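Reading time: 3 min

14 July 2018

Woke up before the alarm and went in early to finish the back office. The building was quiet apart from the fan on the second floor, which has had the same rattle all summer. Marcelino had left the key with the bakery downstairs, as agreed, and they gave me a roll with it that I ate on the stairs.

The plan was to clear the floor so the desks can be moved next week. Perla wants the curved one under the window and the big one along the wall. I don't think it matters much, but she is the one who will sit there from October on, so she gets to choose. I measured the wall twice. The big desk will fit with a little room left over, enough for the trash can.

Started with the paper. There were 2 bags of it, mostly old Linolgate order forms that should have gone out when we changed the format. I kept one blank form for the binder and put the rest by the door. Under the forms was the Tolton invoice that Gunnlaugur and I argued over in the spring. The amount was 300, as he said. I wrote him a short message to tell him so and he answered with a thumbs up.

Swept after that. The floor cleans up well. I was against the plank pattern when it was picked, I thought the gray and brown would look muddy, but it hides dust and I have gotten used to it. There is a scratch near the door from when the cabinet came in. Babatunde says there is a wax stick for that and he will bring one. He has said so before.

Lunch was rice and the rest of the beans. Called my sister while I ate. She is fine, the car is not. The garage wants 2,000 for the repair and she is thinking of selling it as it is. I told her to get another price first. She said she would, in the voice that means she won't.

Ekkachai came by after lunch to look at the shelves. He would like them on the other wall, closer to the outlet, but then the door can't open all the way. We talked it over for longer than it deserved and left them where they are. He did agree to sort the boxes on them, which is the part I didn't want to do. He also asked for the Damgaard catalog. I had it at home the whole time, so that goes in my bag on Monday. 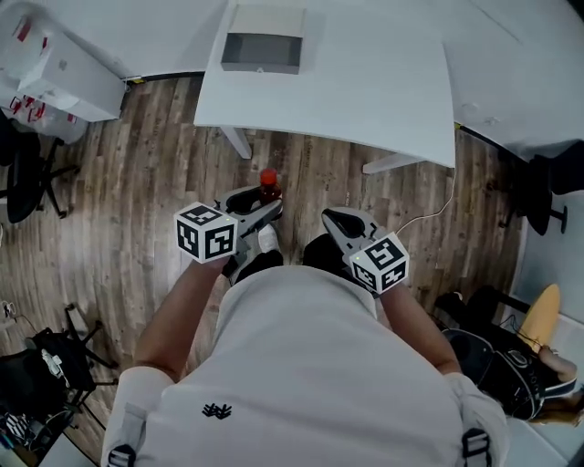 Floor, bottle with the red-orange cap, and the desk with the open box on it.

The shallow box can stay with that desk. I want it for pens and tape, and if it gets left on a shelf it will fill up with receipts. The shelving I would still like to wipe down once everything is off it.

Home by six. Too warm to cook, so I had toast and a tomato. Watered the plants on the landing, including the neighbor's, who is away until the end of the month. The basil is going to seed. Read 34 pages of the Jumum book and I still can't keep the two brothers apart -- one of them is a surveyor and that is as far as I have gotten.

To do: wax stick, catalog, ask Perla if she wants the old lamp or if I can take it. Call the garage myself, maybe.

Recent entries
The cabinet arrives
Beans again, and a long phone call
Gunnlaugur and the invoice
Two days of rain

This site uses cookies to remember your settings. By continuing to read you accept their use.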